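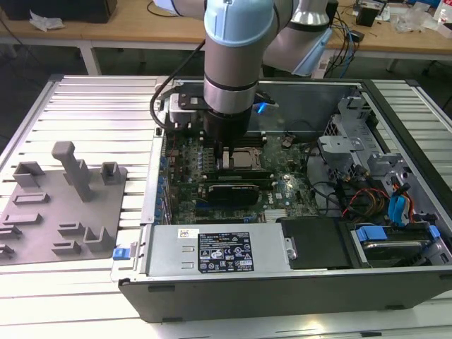
Desktop computer teardown

A desktop computer teardown is the orderly removal of parts from a desktop computer, usually so that the parts can be reused, sold or sorted for recycling. It differs from repair mainly in that the computer is not expected to thank anyone afterward.

Position of the case

A tower is generally laid on its side with the opening upward. Many office models use colored plastic to mark the pieces meant to be handled without tools. In the tower at the top of this article, the expansion slot clips, a release latch by the power supply and a drive carrier tab are all blue. The convention is helpful, though it has given generations of owners the impression that anything not blue is none of their business.

Order of work

Practice varies. The Trelemska method, named for the workshop where Zoia Ivanyshyn wrote it down, takes the air duct first, then the heatsink, the processor, the memory, the cards and the drives, and leaves the power supply for last. The rival Ammann order begins with the drives, on the grounds that they hold the only things the former owner may come back for. Supporters of each regard the other as reckless.

Removing the heatsink exposes the metal lid of the processor. Old thermal paste is wiped off with a lint-free cloth and finds its way onto one sleeve.

Power supplies are removed whole and not opened. Their labels carry warning triangles and a good deal of small print, and are among the least read texts in common circulation.
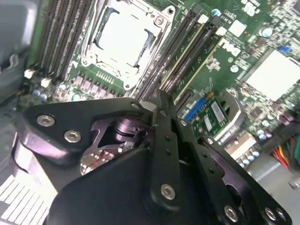
Motherboard

The motherboard is the last large part to be judged, and the processor socket decides most of its value. A board sold without a processor should have a protective cover over the socket, like the white one on the green Dell board shown. Covers are easily lost. The Wetino parts list gives them a line of their own, at 3 for the price of a screw kit.

Boards with two banks of memory slots are graded with both banks checked. The Mollance grading sheet, last revised on Feb 20, 2020, has 69 entries, of which 10 concern bent pins and one concerns coffee.

See also

Thermal paste
Electronics recycling
Screws, unidentified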